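Home Projects Minutes Contact Log in

Gripper trials group – August meeting
Notes by Haf Bowen

Present: me, Reynaldo Pascual, Irja Saarinen, Karthikeyan Krishnan. Yaneth Cabrera sent apologies but called in for the last bit. We got going at 9, which is a first for us!

Last month's notes were fine apart from my spelling of Trevholm, now fixed.

Reynaldo went first with the finger comparison. We have the Tinen fingers and the Inskip ones, and he wants the same pouring job done with both, same cup, same bowl, before anyone says which they like. I said I already like the Tinens (I do, they're so easy to swap) and was told that isn't data. Fair enough. Agreed on 50 pours per set, with the left arm staying out of it until the right arm has finished.

Irja talked about cameras and this took up most of the meeting. She wants to keep both views, head and wrist, and I'm coming round to it. The head view gives you both arms and the bowl between them, but for the contents of the cup she'd much sooner have the wrist one.

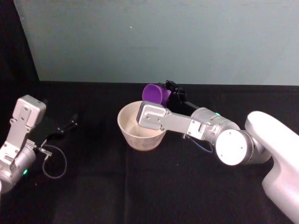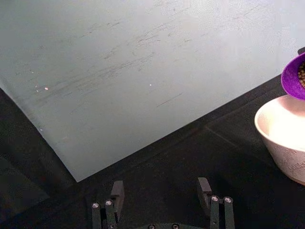 Purple cup at the bowl, head camera first, then a wrist camera.

Karthikeyan asked if we could lock the exposure, as he's tired of bright patches upsetting his tracker. Irja will try it on the wrist cameras first and leave the head alone for now. We also went back and forth on whether to stay with the black cloth. I'm for it, Reynaldo would like gray – left for next time.

Controllers: the Tarden one is still on its default settings. Karthikeyan has 1,061 logged moves from it and wants to throw out almost 600 that were recorded before he changed the wrist speed limit. Yaneth (on the phone by now, with a terrible line) asked him to move them to a separate folder and delete nothing. He agreed, a bit grudgingly I thought.

To do:
Reynaldo – write up the pouring steps and send them round
Irja – exposure test
Karthikeyan – split the logs
Me – ask Trevholm for a price on spare fingers, both kinds

Next meeting in September, same room, and Yaneth is going to chair.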